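Ticket 373 – Toncombe morning briefing, links going to the wrong stories
Opened by: me, briefing desk
Status: still open, July 2025

Right, I'm writing this as I go so whoever picks it up next doesn't have to start from scratch. The Toncombe health and council briefing goes out at 6, and for the second day running readers have clicked on the care home inspection item and landed on the bus fares one!

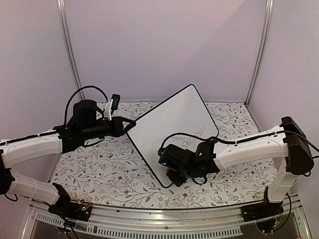
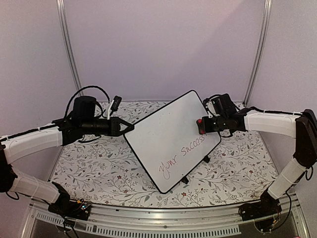
First thing I tried was resending the briefing to myself from Kombo, and every link was fine, which was annoying. Then I sent it to the Skenley test list and the links were wrong again, shifted down by one from the third item onwards. Kombo put up its cheery "Success!" both times, the same word that's handwritten on the whiteboard, and it means about as much to me now as a shrug. All it seems to tell you is that the email left the building.

So I took the items out one at a time (30 of them, lovely way to spend a morning) and the trouble went away when I pulled the hospital parking story. That one came in from the Zustdale feed with 2 web addresses on it, the council notice and our own write-up. My guess is Kombo counts both and then hands out the rest in order – but the resend to me worked, so I can't swear to it.

For now I've deleted the spare address by hand and the Skenley list is getting the right stories. Corrected briefing sent, apology line at the top.

Still to do: ask the Kombo people why my own copy was fine, and check whether the April briefings did the same thing. I've had a couple of old complaints about those that I never got to the bottom of.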